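From: Korkor Korletey
To: Ravcombe workshop list
Date: May 29, 2023
Subject: Re: Hands on the bench, keyboard test

Pramila Malhotra wrote:
> Did you get the second hand mounted? Last I heard the right
> wrist was dropping out whenever the elbow went past halfway.
> Also, are you still on the felt or did you go back to the
> bare top?

Both hands are on. The dropout was the connector at the elbow, so I remade it and ran the arm through 234 cycles on Saturday with no faults. The cable still runs along the outside of the right arm. I'd like to clip it down better before we try anything fast.

Still on the felt. I put the divider up behind the table and set the keyboard near the middle, with the small stuff along the back for the grasp list -- tins, boxes, a spray bottle, the feathers, the plush toy.
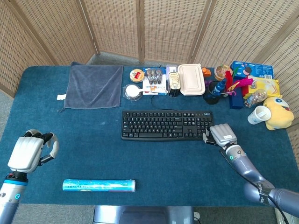

Still to do

1. Key presses. The right hand can rest on the keyboard, but single keys need a softer fingertip. Upadhyay has a sheet of 10 mm silicone I can cut up.

2. Left thumb. The closing limit is set to 165 in the config and I think that's too low. Please check it against your notes from January.

3. Cling wrap box. Leave it for last. The Flunden script has no grasp for anything that long.

4. Logs. The Idis folder is over 356 files now and needs sorting -- I can do the first half.

Korkor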